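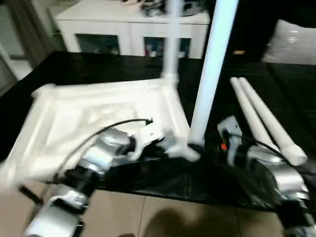
Stongate launches flat-packed white chair for small homes

Raremholm, 15/11/2023

Furniture maker Stongate has announced a new chair that is sold in parts and put together at home. The Kandasamy chair has a white tubular frame and a white fabric seat, and goes on sale in December.

The chair is meant for people who need extra seating but have little space to keep it. It comes in a single flat box with the legs, the seat rim, the fabric and a printed sheet of instructions. The parts push together at the corner joints and no glue is used. Stongate says most buyers should have it built in 35 minutes.

The company advises building the chair upside down on a padded surface, such as a folded blanket or a mat laid over a table. The legs are fitted to the seat rim one at a time, and each one should be pushed fully home before the next is started. It is easier with a second pair of hands, as the frame tends to tip until all the legs are in.
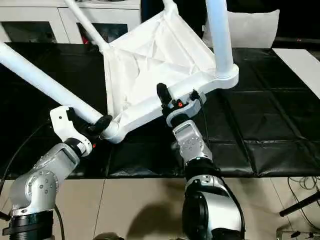
Once the legs are on, the chair should be turned the right way up on a level floor and pressed down firmly at each corner. The fabric will look slack at first. It can be taken off for washing at 30 degrees and should be put back on when it is fully dry.

The chair was designed at the Stongate workshop in Trorketholm, where the first run of 3,000 is now being packed. It will carry a person of up to 120 kg and is for indoor use only.

Stongate will also sell the parts separately. A buyer who loses or cracks a leg can order a new one without having to replace the whole chair. Spare legs will cost £10 each and spare seat fabric will be sold in white only. 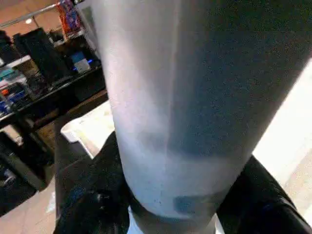

Orders for spares can be placed by post or through the Stongate website, and will be sent out from Trorketholm. Buyers should have the number printed on their instruction sheet to hand when ordering.

The Kandasamy chair will cost £70, including delivery to mainland addresses. It will be on show at the Stongate shop in Raremholm from the first week of December, and customers are welcome to try it there before they buy.

ENDS

Notes to editors

Stongate makes and sells household furniture from its shop in Raremholm and its workshop in Trorketholm. Review chairs can be requested from the Stongate press office.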